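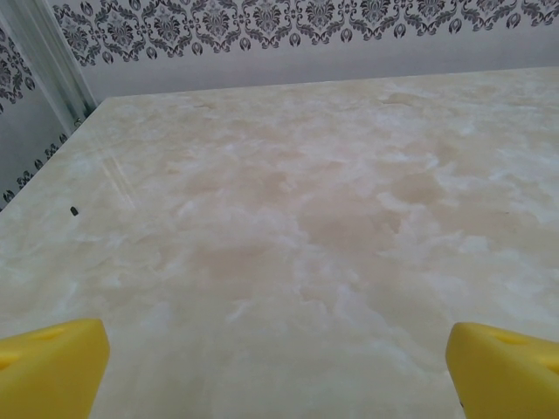
The Case for Testing Grippers on Ordinary Tables

Opinion. Dec 31, 2019

By Rianne Nijs

Most published comparisons of robot grippers are carried out on a matte surface, under fixed lights, with a plain backdrop. The practice is understandable. It makes one laboratory's numbers easier to set beside another's, and it removes a number of small annoyances from the working day. It has also, in the view of this writer, led the field to buy and recommend equipment on the strength of results that do not carry over to the places where the equipment is meant to work.

The test group at Asumach spent much of this year comparing two-finger grippers with cameras mounted at the wrist. The work was done in furnished rooms, on tables of the kind that people own. One of these has a glossy, marble-patterned top in cream and pale beige, with a damask border on the wall behind it. From the wrist camera, the two yellow fingers occupy the lower corners of the view and the table takes up nearly everything else. A table of this kind asks more of a camera and a controller than a gray bench does, and it asks it before a single object has been set down.

Consider the surface first. A polished top returns faint reflections of the lights in the room. Pale streaks may be reflected light or they may be fine scratches in the finish, and a person looking at a single picture cannot always say which. A depth camera is in no better position. On the patterned top, our first camera returned patches of missing depth that moved as the arm moved. The second camera, from Restetti, filled those patches with estimated values, and the controller accepted the estimates as if they had been measured. Of the two faults, the second was the more serious. A hole in the data can be seen by the software and handled. A confident wrong height cannot, and a finger sent down to a wrong height will press into the table.

Our basic test was simple. The arm was asked to bring its open fingers to a set height just above the tabletop, hold, and report its distance. It did this 200 times on a matte board and 200 times on the glossy top, with the same arm, the same fingers and the same controller settings. On the matte board both cameras performed as their data sheets would lead a buyer to expect. On the glossy top, the camera that estimated its missing values had to be stopped by hand 30 times. Had we published the first set alone, a reader would have concluded that the two cameras were equal and chosen the cheaper one.

The choice of finger deserves the same scrutiny. The Asumach group compared a hard plastic finger with a soft one supplied by Van den Broek. The soft finger has many defenders, and it performed well with round and irregular objects. On a slick table, however, its tip dragged and folded when it touched down early, and the fold changed the width of the grip by an amount the controller did not know. The hard finger simply stopped, and the rise in motor current was easy to detect. For thin, flat objects on a polished surface I would now recommend the hard finger without much hesitation. I would not have said so in May, when all of our trials were still on the board.

Color is discussed less often than it should be. A finger in bright, saturated yellow is easy to pick out against cream and beige. Our software used that contrast to check, at every step, that the fingers were where the joint readings said they were. The same fingers in white would have been a poor choice on that table. Suppliers tend to offer color as a matter of appearance, and purchasing departments tend to treat it the same way. It would be better handled as a technical item, listed in the test report next to finger length and opening width.

There is also the matter of small marks. On the left side of the pale top there is a tiny dark speck, and a speck of that kind is a useful test in itself. The object finder we had licensed from Grilta offered it as something to be picked up. A stricter setting removed the false offer, and with it the ability to find a small black screw placed on the same table a few minutes later. I do not regard this as a defect peculiar to one product. Every finder must draw a line between a mark and an object, and the buyer ought to be told where the line has been drawn. A clean gray bench never raises the question.

My colleague Luuk Stevens, who ran the greater part of the trials, does not share all of these views, and his objections should be stated fairly. He holds that a furnished room introduces too many causes at once. When a trial fails on a patterned table near a patterned wall, the fault may lie in the gloss, the pattern, the wall, the hour of the day or the camera. "A test that cannot tell you what went wrong," he wrote in his notes to our group, "is a demonstration with a score attached." He would keep the plain bench as the main test and treat ordinary rooms as a final check before delivery.

His point about causes is correct, and the field would be poorer without bench testing. My disagreement concerns the order of the work and the weight given to each part. By the time a final check is made, the camera has been bought, the mount has been machined and the controller has been tuned around both. A poor result at that stage leads to a patch. The same result in the first week leads to a different camera. We logged 1043 trials in all, counting the two sets described above, and the findings that changed our purchasing decisions came from the tables and not from the bench.

A second objection concerns repeatability. Another laboratory does not have our table and cannot be expected to find one like it. I accept this, though I think the difficulty is overstated. What another laboratory needs is a fair account of the surface: whether it is glossy or matte, whether it carries a pattern, what light falls on it, and how high the camera stood when the reading was taken. A view from the wrist camera, taken before the first trial of each set, would supply much of that account at no cost. Very few reports include one. Many include a studio photograph of the arm, from which nothing can be learned about the task.

Cost is sometimes raised as well. In our experience the glossy table added little expense. It did add time, chiefly in the recalibration of the wrist camera whenever the arm was moved from one room to another. The Restetti unit required a printed target and two people. The other camera could be recalibrated against the fingers themselves, and this saved a good part of each morning. Ease of recalibration did not appear anywhere in our original list of criteria. It would now stand near the top, above resolution and well above frame rate.

I would therefore ask three things of those who write and commission gripper comparisons. Reports should state results separately for at least one glossy surface and one matte surface, with no combined figure. Cameras that fill in missing depth should be tested with that function both on and off, and the report should say which setting was used for each result. Finger color and finish should be recorded together with the color of the surface beneath them.

None of this calls for a new standard, and I would be wary of waiting for one. Standards in this area have been slow to arrive, and the early drafts I have read describe the same gray bench in greater detail. A laboratory can begin with whatever table is closest to hand, provided the table is reported as carefully as the arm. Our own group will repeat the height test next year on glass and on oiled wood, with both sets of fingers, and the full trial logs will be supplied on request to any group that wishes to compare them with its own.

Rianne Nijs leads gripper evaluation at Asumach. The views expressed are her own.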